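How to Check a Secondhand Jigsaw Puzzle for Missing Pieces

A used puzzle marked "complete" may or may not be. I check every one before it goes on the shelf. A puzzle sold as 1,000 pieces takes me most of an evening to check.

What you need: a flat table, 2 shallow trays, a stack of small cups and a pencil.

Start by emptying the box onto one tray. Tap the bottom of the box and look under the flaps, where pieces get wedged. Pull apart any that are still joined.
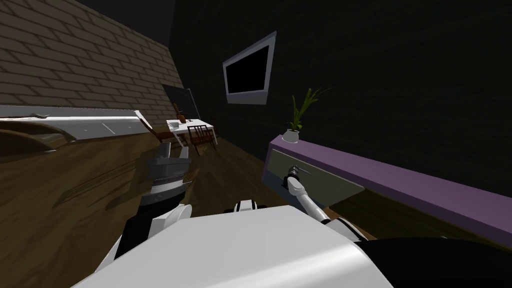
Next, turn everything picture side up and take out the edge pieces. Put the border together first. A gap there tells you early that the puzzle is short, and you can stop if you only want complete sets.

Count the rest into cups, 20 to a cup. Write down each full row of cups as you go so a phone call does not send you back to the start.
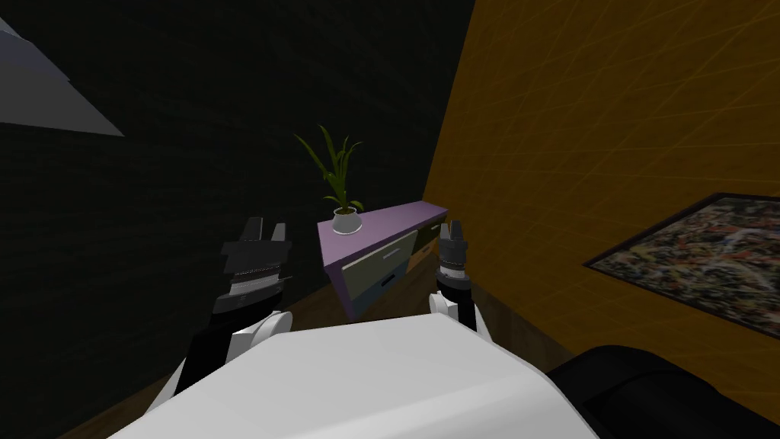
Page last changed: April, by Fidelina Cuervo

Compare your total with the grid, not with the box. Count the pieces along the top edge and down one side of the finished border, then multiply. This works only for puzzles cut in regular rows. My Kaletia harbor puzzle came to 910, and all of it was there.

Older hand-cut puzzles have no grid. For those you have to put the whole thing together. Godelieve Verschueren keeps hers on a board under the bed until they are done.
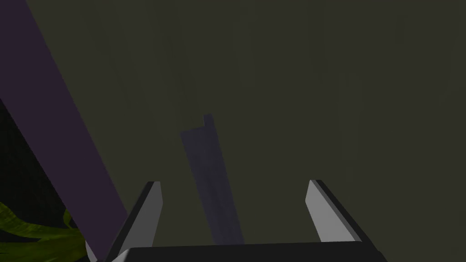

Missing pieces can sometimes be replaced. Lay thin paper over the hole, trace the outline in pencil and transfer it to card of the same thickness. Choose a plain, dull color for the working surface, something like the dark olive gray shown here, so that the edges of a pale piece stand out while you trim. Cut just outside the line, test the fit, and trim again. Paint it last.

Write the true count inside the lid, along with the word "replaced" if you made any pieces. Store the puzzle in a closed bag inside its box.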